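The Stetetti snack box from Mondix: a review
Posted by Olga Valcárcel, 24 May 2024
Filed under: Food and drink, Treats

I have wanted one of these boxes since January, when my sister had one delivered on a wet afternoon and then refused to share anything except a broken cracker. So when Mondix put the small Stetetti box on offer at £9 (delivery is £2 on top, which I thought was fair) I ordered it before I'd finished my tea, and I have been quite giddy about it ever since.

If you haven't come across them, Stetetti boxes are mixed snacks, sweet and savoury together, and you don't choose what goes in. You pick a size, you say whether you eat nuts, and that's your lot. There's a bigger one called the Quintana, meant for parties, and a sweets-only one called the Lelletti which I am trying very hard not to look at. Mine was the ordinary small mixed box, paid for with my own money. Mondix have no idea I exist beyond having my address.

I'm writing this up at some length as I couldn't find a proper review before I ordered, only star ratings and one person complaining that their courier was rude. I wanted to know how big the bags were and whether it was all rice crackers. It isn't all rice crackers! More on that below.

Ordering and delivery

Very easy. The nut question comes up at the basket stage and it's a simple yes or no. I'd like it to be a bit fuller, with something for sesame and for milk, and if you have an allergy of any sort I would write to them before buying. Every packet has its own ingredients list, and the imported ones have an English sticker on the back, but the stickers are tiny and on one bag it had been put over the crimped edge so that half a line was folded away. I got there in the end with my reading glasses and the big light on.

The parcel came well taped and I had to go at it with the kitchen scissors. Everything had been packed in tightly, heavy things at the bottom, and the crackers had mostly survived, which is more than I can say for the ones I carry home from the supermarket. No plastic pillows, no shredded paper going everywhere. I liked that a lot.

First look

What I hadn't expected was how cheerful it all is. So much of what I buy comes in tasteful cream packaging these days, with a paragraph about somebody's grandmother, and I'd forgotten how nice it is to have a table full of bright packets in orange and blue and red, all shouting at once. I'd put the green checked cloth on and it looked like a children's party. We are all well past forty.

My advice is to get everything out before you open a single bag. I know it's tempting to start on the first one that comes to hand, but half the fun is picking things up, turning them over and arguing about what's inside. We spent longer on this than we did on lunch. My husband tried to guess the flavours from the pictures alone and was wrong nearly every time, and he enjoyed it so much that I've promised to do it again with the next box.

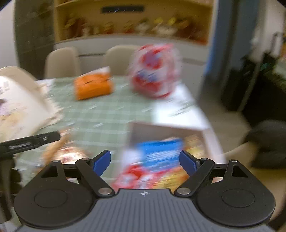
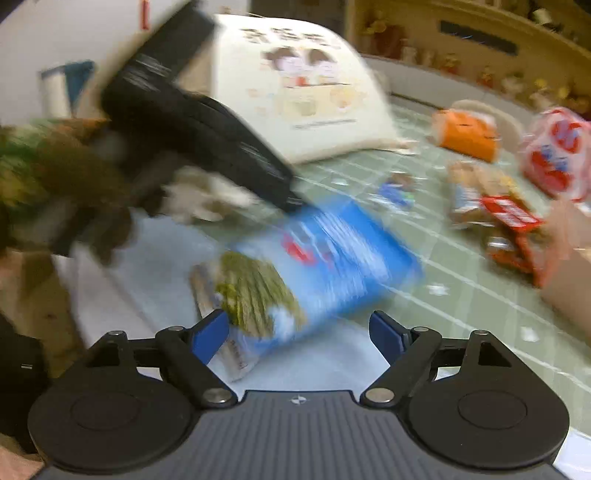

The savoury things

I'll start with the blue bag with the long green strands on the front, as it was the one we kept going back to. I was wary of it. I'm not a great one for green snacks, and my last try (a bag of kale crisps from the garage) ended up in the compost. This was another matter altogether. Very crisp, very light, properly salty, with a taste a bit like the burnt edges of roast sprouts, if that makes sense. It says 129 calories on the back and I had all of them. My husband got the crumbs. If Mondix sold that bag on its own I'd have a cupboard full.

Next best were the chilli broad beans. They have a good hard crunch and the heat comes along late, when you've already got the next handful on the go, so go gently if you're giving them to someone who isn't used to it. They kept well in a jar for several days too, and I threw the last few over a tomato salad, where they were lovely.

The cheese twists were fine. I don't have much to say about them. They tasted like cheese twists, and I would sooner have had another bag of beans.

There was one real oddity, a packet of dried mushroom pieces, sweet and salty and quite chewy. I loved them. Everybody else pulled a face. I mention it as a warning and also as a recommendation, depending on who you are. They're sticky on the fingers, so have something to wipe your hands on before you go touching the good chairs.

The sweet things

The big item was a bag of wafer biscuits at 385 g, and that bag alone made me feel I'd had my money's worth. They're the thin layered sort with a hazelnut filling (I'd said yes to nuts), each one wrapped, and they go beautifully with black coffee. They aren't too sweet, and the filling goes right to the corners. I've been taking a couple to work and they don't shatter in the bag.

The milk caramels were softer than I was ready for. I've a crown on one side that I'm nervous about and I had no trouble at all. The flavour is more like condensed milk than toffee, with a bit of salt somewhere behind it. Good for a handbag or a car, except in hot weather, when I imagine they'd turn into one large caramel.

Then some fruit jellies, which were the only thing I didn't finish. They had a perfumed taste that took me straight back to my aunt's bathroom. My niece ate them by the fistful and asked where to buy more, so perhaps it's an age thing.

The sesame brittle I nearly forgot, as it had slipped under a fold of the tablecloth and didn't turn up until I went to shake the crumbs out. Wonderful stuff! Thin enough to snap easily, toasty, a little bit bitter. I broke some over vanilla ice cream and felt very clever.

How much do you get?

Enough for a grown-up family afternoon with plenty left over. We were at it for a couple of hours, on and off, and I still had wafers, caramels and some of the beans for the following week. For two people watching a film it would be far too much to open in one go, though the bags are mostly the sort you can roll down and clip. The brittle needs a tin or it goes soft overnight. Ask me how I know.

As for price, I added up in my head what I'd pay for similar things separately and the box comes out well, even with the delivery. The catch is that you may not like everything, and there's no swapping. If you have a fussy household I'd think about that. If yours is like mine, where someone will always eat the thing the others have turned down, you'll be all right.

A few small grumbles

The card inside is meant to tell you what everything is, and it's charming, with little drawings, but it didn't match my box. It listed a lemon biscuit I never got and left out the mushrooms, which were the one thing we needed help with. I wrote to Mondix about it and had a friendly reply saying the cards are printed ahead and the contents can change. Fair enough, but then the card should say so.

I'd also like one more savoury thing in place of the jellies, and for the bags to have proper tear notches. Several needed scissors, and one of them, after a bit of impatient tugging from my husband, opened all at once in the dramatic way.

And there's a fair amount of wrapping by the time you've finished, what with the wafers and the caramels being done up one by one. Our recycling takes the cardboard but not the rest. I don't know what the answer is there, as it's also why everything was so crisp.

Would I buy it again?

I already have. I've ordered the Quintana for my sister's birthday, and she'll be made to lay it all out on the table and guess, same as we did, before she's allowed to open anything. I think it would make a very good present for someone who's hard to buy for, or for a student, or for anyone stuck indoors who'd like a bit of colour arriving in the post. For small children I'd check the beans and the brittle first and probably take both out.

I'm giving it 9 out of 10, with the missing point for the card and the jellies. If you've had the Lelletti box do leave a comment and tell me whether the wafers are in it, and if anyone knows where I can get that blue bag by itself, please, please say so.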